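Orçamento das garras: o que compro, o que adio e o que já devia ter comprado

Cá estou eu outra vez de folha de cálculo aberta e café frio ao lado.

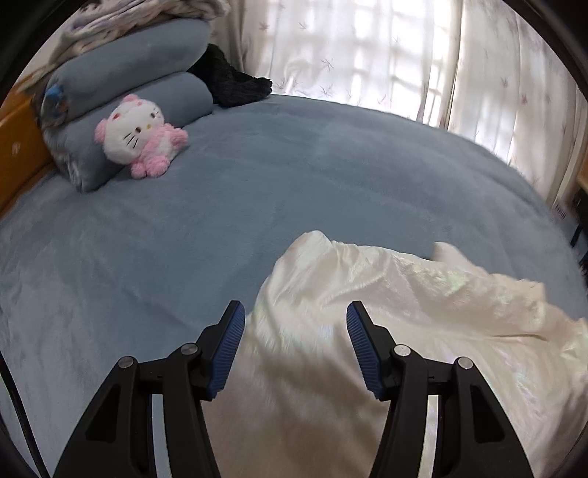
O ponto de partida

Em novembro tenho de entregar a lista de compras para o próximo ano do projeto de dobrar e arrumar roupa (sim, continuamos nisso, e sim, continuo a adorar!). O valor que me deram para equipamento de mão é de 948 euros. Parece simpático até uma pessoa começar a somar portes, parafusos, cabos e aquelas coisinhas que nunca entram na primeira versão do orçamento e entram sempre na segunda.

A minha prioridade são as garras de mão, daquelas de dedos pretos articulados com almofadas azuis estriadas na ponta. São elas que usamos para recolher as demonstrações em casa das pessoas, em cima de camas verdadeiras, com mantas, almofadas e peluches à volta. Um tecido acetinado todo enrugado em cima de um lençol felpudo é o tipo de coisa que eu quero ver muitas vezes nos dados, e para isso preciso de material que aguente uma tarde inteira sem eu ter de andar à procura da chave pequenina.

Os três orçamentos

Pedi preços à Brandari, à Iturra e à Sollodico. A Brandari respondeu no próprio dia, com um PDF lindíssimo e um preço que me fez fechar o portátil e ir passear. A Iturra é mais em conta, mas só vende o conjunto completo, com a base de mesa incluída, e eu base de mesa já tenho (duas, aliás, uma delas a servir de cabide). A Sollodico vende tudo à peça: dedos, articulações, almofadas, suporte da câmara. Dá mais trabalho a encomendar e a montagem fica por nossa conta, só que cabe no dinheiro.

A Lingyun Zeng, que já montou mais garras do que eu dobrei toalhas, insistiu comigo numa coisa: pôr as almofadas de borracha numa linha à parte. Eu tinha-as metido em "diversos", junto com as abraçadeiras e a fita-cola. Ela tem toda a razão. As estrias vão-se gastando, e com tecido escorregadio isso sente-se logo na mão, a ponta foge e uma pessoa acaba a apertar com mais força do que devia.

A lista, por enquanto

Garras completas, montadas por nós: 2
Pares de almofadas de reserva: 12
Cabos de reserva: 5
Um saco de parafusos para as articulações, do tamanho certo desta vez
Uma mala rígida, se sobrar

A mala é o meu ponto fraco, confesso. Ando a transportar tudo numa mochila, embrulhado numa camisola, e cada vez que subo umas escadas vou a pensar nos dedos de plástico lá dentro. A Clonach tem uma com espuma recortável que custa uns 948 suspiros, digamos assim. Fica na lista a cinzento.

O que fica para depois

Um braço a sério. Claro que queria! Mas não faz sentido gastar o dinheiro todo numa máquina parada num canto enquanto ainda há tantas camas, tantos tecidos e tantas luzes de janela diferentes por gravar. Também deixei de fora as pontas de silicone mais macias, porque ainda não as experimentei e não me apetece comprar às cegas.

Falta-me confirmar o prazo de entrega da Sollodico e saber se o IVA já está naquele preço ou se ainda vem aí. Se alguém desse lado já encomendou peças soltas a eles, deixe-me um comentário, por favor, de preferência antes de eu carregar no botão.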